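Forkow Two-Finger Gripper Kit, reviewed after 22 evenings
Reviewed by Finn Hinrichs
Filed under: Arms and grippers, Shared shop

The Forkow kit arrives in a box the size of a shoebox, and for the first ten minutes you'll think they forgot to put a gripper in it. There's a bag of screws. Under that is a second bag of screws, nearly the same screws. The fingers are at the very bottom, wrapped in tissue like good silverware.

I paid 300 dollars for mine. It bolts onto the small arm we've been putting together at the Bretdale shop, mostly in the evenings, mostly while Nuria Wolde is trying to use the same bench for a chair.

Assembly took me 6 hours. The manual says 2, and I believe that a person could do it in 2 if she had written the manual. Step four has you mount the linkage. Step nine has you take it off again to get at a screw that step three would have been a fine time to mention. Nuria read step nine out loud in the voice of a flight attendant and it didn't help.

The camera bracket is the best part of the kit. It sits at the wrist, looks straight down the fingers, and has stayed where I put it. The cable clips that hold the wire are the worst part. I've replaced them with zip ties and suggest you do the same before you lose one inside the arm.

As for the fingers, they're stiff, they close evenly, and they scuff if you look at them. I ran mine into the table a fair number of times while tuning the limits, so some of that's on me. The finish still ought to put up more of a fight.

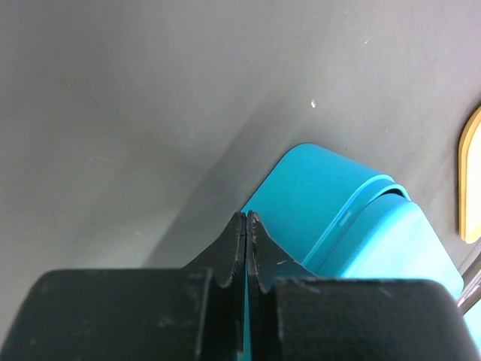

Wrist camera view, fingertips at the cyan plastic piece. Note the chips on the inner edges.

Smooth plastic is where the kit earns its money or doesn't. With the stock closing force, rounded corners slide out like a bar of soap. Turn the force up two notches in the software and they stay put, at the price of a small groan from the servo that makes visitors step back. Boxy things with a seam are easier if you come in square to the flat side. Come in at a slant and you'll be chasing the thing across the table.

The software is fine. It's called Trimumora, for reasons the website keeps to itself, and it has a slider for everything, including one marked "feel" that I have moved from end to end without feeling anything. Heather MacLeish swears it changes how the fingers slow down before contact. Heather also bought the extended warranty.

Support answered my one email in a day. They were polite, and they sent me the manual.

Good: solid linkage, wrist bracket, even grip, real spare screws.
Less good: cable clips, finger finish, step nine.

Would I buy it again? Yes, with some grumbling. I'd spring for the rubber tip covers right away, which cost extra and should come in the box. If you've never built an arm before, get the preassembled version and spend the saved evenings on something restful. Nuria would like it known that her chair is finished.

Three and a half stars. It was three until I found the missing clip.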